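Laundry and Linen Support
Ticket: Faded patch on lower leg of jeans after wash
Product: Vorar front loader, Kioko liquid detergent
Status: Closed -- no fault found with machine
Opened: December

Reported problem

Customer noticed a pale patch on the lower leg of a pair of blue jeans after taking them out of the washer. Jeans had been washed before without trouble. Customer suspects the detergent drawer is leaking undiluted product onto the load, or that the drum is rubbing the fabric. Wants to know if the machine is safe to use for other dark clothes.

Details given by customer

Program: Cottons, warm
Spin: 600
Load: jeans, towels, one sweatshirt
Detergent: Kioko liquid, poured in the drawer
Softener: Parnen
Bleach: none in this load. Bleach was used in the machine earlier the same week, on white towels.
Other items affected: none noticed

First reply, 9:40 am

Please check the following and write back.

Look at the shape and edge of the patch. Bleach that has splashed or dripped usually leaves a spot or a run with a fairly clear outline. Wear and factory fading tend to blend into the cloth around them.

Turn the leg inside out and look at the back of the same area. Tell us if it is pale there too.

Run a fingertip around the door seal and the inside of the drum. Report any rough spots, burrs or trapped objects.

Pull the drawer out all the way and check the bleach compartment for leftover liquid.

Customer reply, 1:15 pm

Edge is soft, no clear line. You can still see the weave through it. Inside of the leg looks the same blue all over. Door seal is fine, found one hairpin in the fold and took it out. Drum feels smooth. Bleach compartment had a little water in it, no smell.

Hem and side seam are fine. Also found the other leg has a patch in nearly the same place, only lighter. Did not see that one before.

Second reply, 2:30 pm

Thank you. A matching patch on the other leg points away from a drip or splash. With the inside of the cloth still blue, this is most likely surface fading, either part of the original finish or from wear. A wash can make it easier to see as the rest of the dye settles.

To rule out the machine, please do this test:

1. Run an empty rinse with nothing in the drawer.
2. Wash an old dark cotton item alone, cold, with Kioko at the dose on the bottle and no softener.
3. Hang it to dry and check it in daylight.

If the test piece comes out even, the washer is fine for dark clothes.

Customer reply, next day

Did the rinse with 500 ml of plain water poured through the drawer first, to flush the bleach part. Then washed an old navy pillowcase, then washed it again to be sure. No spots. Color is even on both sides.

Can the patch be fixed? I have a bottle of Gronder fabric dye here, dark blue.

Third reply

Dye can be used but we would try it on the inside of the waistband first. Dyeing only the patch tends to leave a ring at the border. Dyeing the whole pair gives a better match, though the pale area will probably still come out a little lighter, and the seam thread may not take the color -- polyester thread usually stays as it was.

For later washes: inside out, cold, slow spin, dark items together. Rinse the drawer after any load with bleach.

Customer reply

Will leave them as they are. You can close this.

Resolution

Washer passed test. Patch put down to surface fading. No parts sent. Closed after 3 replies from support. 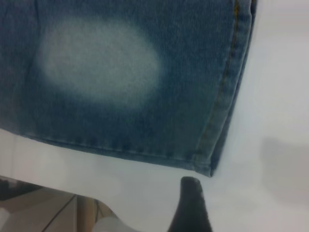 Lower leg of the jeans laid on a white surface, with the pale patch above the hem.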